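Visit Day Safety Checklist -- Home Kitchen Demonstration, Hand-Held Gripper
Site: Uvthorpe, kitchen
Tool set: Erno two-finger grippers
Checked against: Cadine visitor sheet, version 3
Status codes: OK / FIX / N/A

Part A. Tool

A1. Finger pads seated, no splits in the ribs. OK
A2. Pivot pins and screws flush on both arms. OK. One was tightened before the visit.
A3. Fingers open and close without sticking. OK. Cycled 42 times at the bench.
A4. Wearer can let go of the grip with one hand. OK
A5. Spare pads in the case. FIX. The Maldonado order is not in yet. Carry on with what we have.

Part B. Floor and walking route

B1. Floor mat flat, corners down. OK
B2. Containers of water on the floor. FIX. Yellow basin with a shallow layer of water, right at the wearer's feet. Move it to the sink side before visitors come in.
B3. Footwear. FIX. Wearer is in slippers. Closed shoes with a back are on the visitor sheet and apply to us as well.
B4. Long-handled items. FIX. The mop leaning by the shoe rack can slide. Lay it down or take it out, and the dustpan with it.
B5. Step stool. OK where it is, by the rolling cart. Visitors should not stand on it. 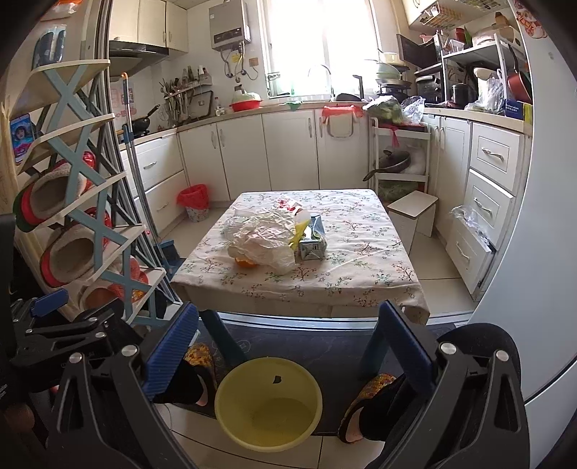

Part C. Table and counters

C1. Tablecloth. OK for now. If it drags when the fingers close on something, stop and clip it.
C2. Items for the demonstration. OK. Bags, carton and packets are all light. Nothing glass on the table.
C3. Loose plastic bags. FIX. Thin film catches in the pad ribs. Keep the heap to one side and pick from the edge of it.
C4. Drawers shut. FIX. Bottom drawer on the right is open at shin height, with plastic bags over the top of it.
C5. Stove. Burners checked off by hand at 2 p.m. Pan handle points up to the right. Turn it in.
C6. Clear space to set things down. OK. The right half of the table is free. 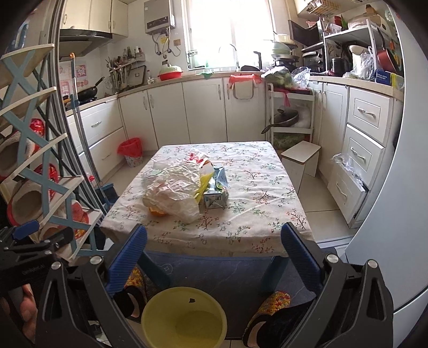
Part C, table and drawer side. See C3, C4 and C6.

Part D. Visitors

D1. Group size. Limit is about 7 in the doorway. Send the rest to the hall -- they can swap halfway.
D2. Hands stay away from the fingers unless the presenter offers the tool. Say this at the start and again at the swap.
D3. Refrigerator side kept clear as the way out. OK
D4. Bags and coats left in the hall. OK

Comments

B2 and C4 have to be closed before the first group. B3 can be closed at the door if someone brings shoes. A5 stays open and goes on the June list. Recheck Part B between groups.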